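Deputy in county clerk's office to step down over canceled inspections

The deputy director of the Gaten County licensing office will leave the job at the end of October, the county said in a short statement. The departure is the third from the office since records showed that senior staff had called off inspections at businesses whose owners gave money to a sitting commissioner's campaign.

The statement thanked the deputy for service to the county and gave no reason for the resignation. A spokeswoman for the county said the decision was voluntary and would not answer questions about severance pay.

The office is responsible for checking scales, fuel pumps, kitchens and rental halls. According to records released to the Gaten paper in September, it scheduled 389 inspections in the first half of the year. Most went ahead. Among those that did not, 5 were taken off the calendar by the deputy's own login, in each case within a day of a phone call from the commissioner's staff. The records do not show what was said on those calls.

The five businesses include a fuel station on Thomas Road and a catering company in Sesola. Campaign filings show that owners or managers of the five gave the commissioner a combined $3,125 over two years. All of the donations were under the legal limit and were reported on time.

The commissioner's office said in an email that staff members call county departments every day on behalf of residents and that asking about an appointment is a normal part of that work. It said no one asked for an inspection to be dropped. The commissioner has not spoken publicly about the matter and left last week's board meeting by a side door before the comment period.

That comment period ran past 10 p.m. Several speakers asked the board to bring in an outside investigator. One, who owns a bakery in Sesola, said her shop had been inspected twice in the same spring that the caterer down the street was not inspected at all. Another said the county should publish the inspection calendar, with every change and the name of the person who made it.

Two other employees have already left. The office's scheduling supervisor took early retirement in August, and a legal aide in the county attorney's office resigned a few weeks later. The aide had written a memo, also among the released records, telling the licensing office that it did not need to keep notes of calls from elected officials. The county attorney has since withdrawn the memo and said it did not reflect the office's advice. Under state law, such notes are public records if they are used to make a decision.
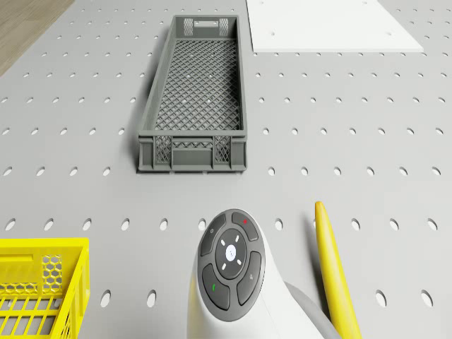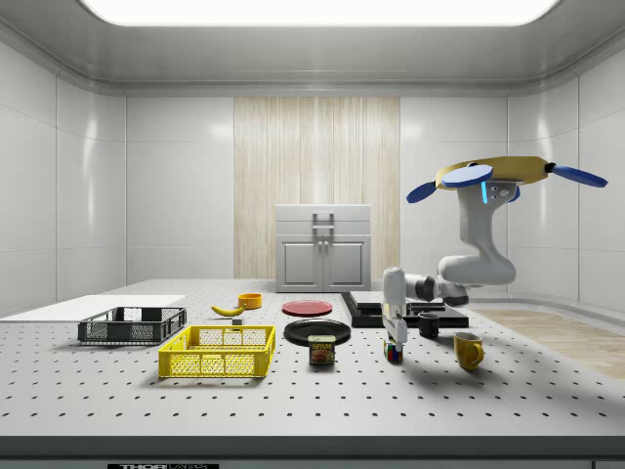 The board voted 3 to 2 to hire an outside law firm to review the cancellations. The two members who voted no said the county's own auditor should do the work at no extra cost. Those in favor pointed out that the auditor reports to the board, and that the commissioner in question sits on it. The commissioner voted with the minority and turned down a request to sit out the vote.

A contract with the firm has not been signed. The county manager told the board that the review would cover every canceled or postponed inspection over the past two years, and that the firm would be given access to email and phone logs. Personal cell phones are not covered unless their owners agree to hand them over.

The state attorney general's office confirmed that it had received a complaint and would not say whether it had opened a case.

Inspectors have been sent back to all five businesses. The fuel station passed, with a note to replace a worn seal on one pump. The caterer was given two weeks to repair a walk-in cooler. Results for the others have not been posted.

Until a new deputy is named, the work will be split between the director and a manager on loan from the assessor's office in Rirkodine. Any change to the inspection calendar now has to be approved by two people, and the reason must be entered in writing. The county expects to advertise the job in November.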